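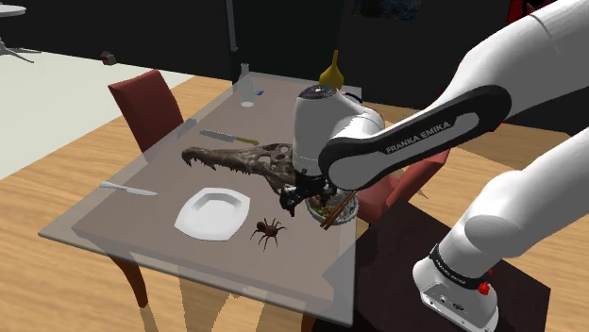

Hsin-yi Yau says the grasping part was the easier half of her first year on this team, and that she wishes the posting she answered had spent more words on the planner and the logging code. So this one does.

Motion Planning and Simulation Software Engineer
Joltgate, Vikcombe office
Full time, hybrid (three days on site)

About the job

Joltgate writes software for tabletop manipulation. Our main product is Tangen, a planning and control stack for single-arm robots. Most of the development happens in simulation, on cluttered tabletops where the objects are mixed and don't match: dishes, cutlery, bottles, and awkward shapes such as a long toothed skull or a spider with its legs spread. A Franka Emika arm is the model we simulate most.

We are hiring one engineer to work on the layer between perception and motion. You would take object poses and shape estimates, some of them poor, and turn them into grasps and paths that the controller can follow. You would also share ownership of Ivura, our in-house tool for generating scenes, running batches and replaying failures.

The team is small. You will read and change code you did not write in your first week.

What you will work on

Collision checking against thin and concave meshes. Our convex decomposition step closes up gaps it should leave open, and the planner then rejects grasps that would have been fine. The opposite error also happens with knife blades lying flat on the table.

Grasp scoring. The current scorer was tuned on boxes and cylinders. It does badly on long objects held near one end, and it knows nothing about what is next to the object, such as an open bowl under the gripper. We have a replacement design on paper and about half of the code.

Replanning. When the pose estimate moves during an approach, Tangen stops and plans again from scratch. We want it to repair the path it already has.

Ivura. The regression suite holds 1139 scenes. A full run takes up to 70 minutes, and that is too long for people to run it before every merge. Some of the time goes to physics, but a good part goes to loading assets over and over. You would be expected to bring it down.

Logging and replay. A replay should reproduce a failed run step for step. At present, 19 scenes in the suite give different results from one run to the next with the same seed. We know the cause for some of them.

What we need from you

Solid C++ and working Python. Tangen is C++17 with Python bindings. Ivura is mostly Python.

Experience with motion planning for arms, in a job or in graduate work. You should be able to explain why a sampling planner failed on a given query and what you would try next.

Comfort with rigid body kinematics, frames and transforms, and at least one physics simulator. We don't mind which one.

The habit of writing tests and of leaving notes that another person can follow.

Permission to work in the United States. We can't sponsor visas for this role.

Useful but not required

Work with GPU-based collision checking. Mesh processing. Real-time control on physical arms. Build systems, especially if you have had to speed one up. Experience with point cloud segmentation or pose estimation is welcome, though we have other people on perception and you would mostly be using their output.

A degree is not required. If you don't have one, tell us what you have built.

Hours and conditions

Core hours are 10 a.m. to 3 p.m. The rest is up to you. We have a planning meeting once a week and a short written update at the end of each day. There is no on-call duty.

You get 20 days of paid vacation plus public holidays, health and dental coverage, and a retirement match. The salary band is sent to every applicant with our first reply, before any interview. Parking is free but the lot fills up by 9.

How we hire

First, a 30-minute call with Hsin-yi, mostly about your past work. Then a paid exercise: we send a small set of Ivura scenes and a planner build with two known bugs, and you write up what you found. A fix is nice to have. The writeup is what we read. Please don't spend more than four hours on it.

The last step is a half day at the Vikcombe office or by video, including an hour of pairing on a real open issue. We don't do whiteboard puzzles.

How to apply

Send a resume and a few paragraphs on a planning, control or simulation bug that took you a long time to find. Code samples are fine as links. Put "Tangen planning" in the subject line and use the address on our contact page. No cover letter needed.

We are reading applications as they arrive and would like someone to start in September. A later start can be arranged. Everyone who applies will get an answer, including those we turn down at the first step.

Contractors and recruiting agencies: we are not looking for outside help with this position.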